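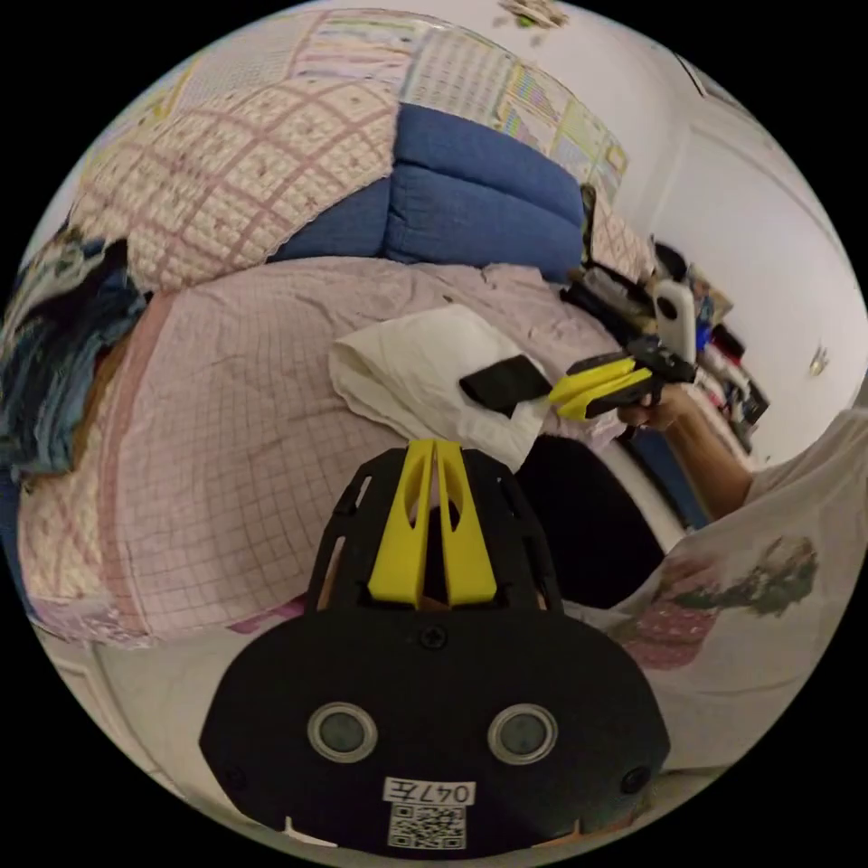

Telholm asked at the midterm review why our report spent so many pages on upkeep and so few on the recordings themselves, and whether two hand-held grippers could really need that much looking after. Their own group had lost a week of data to one loose finger, Telholm added, so the question was a friendly one.

The answer is that most of our lost time came from the tools. This report covers how we set up the pair, what went wrong with them, and what we changed. It was written for the robotics project course at Serkimham and should be enough for the next group to take over.

## Setup

The grippers are held by a person and record how that person handles cloth and small objects. The recordings are later used to train a robot arm. Each gripper has a black body and a pair of yellow fingers. The numbered label and QR code on the body are what we scan at the start of a session, and the number goes into the log with every recording.

Before a session we do the following:

1. Wipe the two round sensor windows with a dry lens cloth.
2. Open and close the fingers 18 times and watch the width reading on the laptop.
3. Check the screws on the body by hand. Use the driver only if one turns.
4. Scan the code and read the number back against the log sheet.
5. Make one short test recording and play it back.

Step 2 was added in April. Until then we closed the fingers once or twice, which missed the fault described next.

## Finger play

The first real fault was side play in the fingers. With the fingers closed, one tip could be pushed sideways by hand, and the width reading jumped when it moved. On hard objects this hardly mattered. On folded cloth it did, as the tips slid past each other and pinched only the top layer.

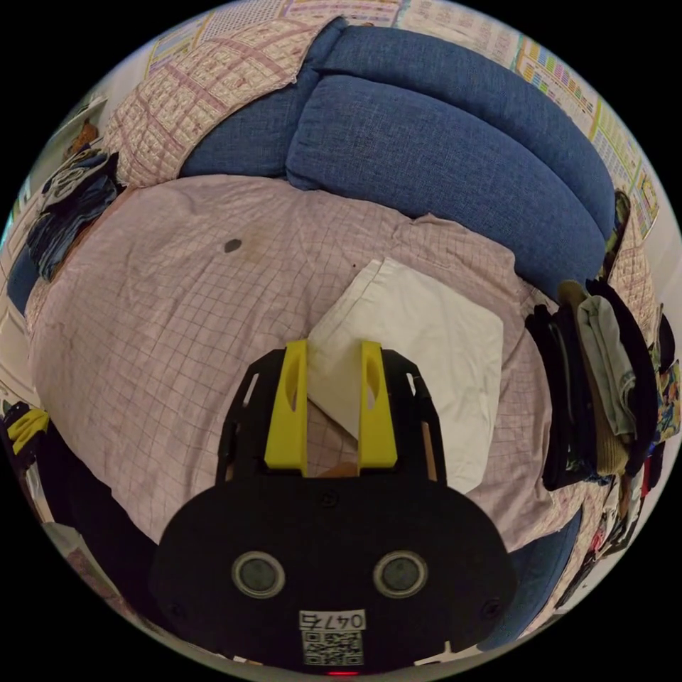 We traced the play to the mount where the finger meets the slotted frame. The hole had worn slightly oval. Tightening the screw helped for a day and then the play came back, and on one finger we overtightened and cracked the base. After that we stopped tightening and replaced the finger whenever the tip moved sideways under light pressure.

Replacement fingers came from Truswood. The first batch fit too tightly and had to be sanded at the base. The second batch went on without any work. Swapping a pair takes 9 minutes, including the zero check afterward. The zero check must not be skipped, even if the new pair looks the same as the old one.

## Dropped recordings

We made 531 recordings before the midterm. Some stopped early with no error on the screen. We suspected the battery first, then the storage card, and changed both without any effect. The cause was a cable connector that worked loose when the wrist turned far over. A strap now holds the cable against the body, and we have had no early stops with it on.

## Log

The log sheet is based on the one in the Gilmartin lab manual, with two columns added: finger pair, and date of last zero check. We planned for 2,000 recordings by the end of term and will not reach that number. The remaining sessions are for cloth folding only.

## Still open

- The width reading drifts a little during long sessions. We zero it again at each break but have not found the cause.
- Spare fingers are not marked left or right. They should be marked before they go in the box.
- The crack in the old finger base was never photographed. The part is in the spares drawer, in the bag with the sanded ones.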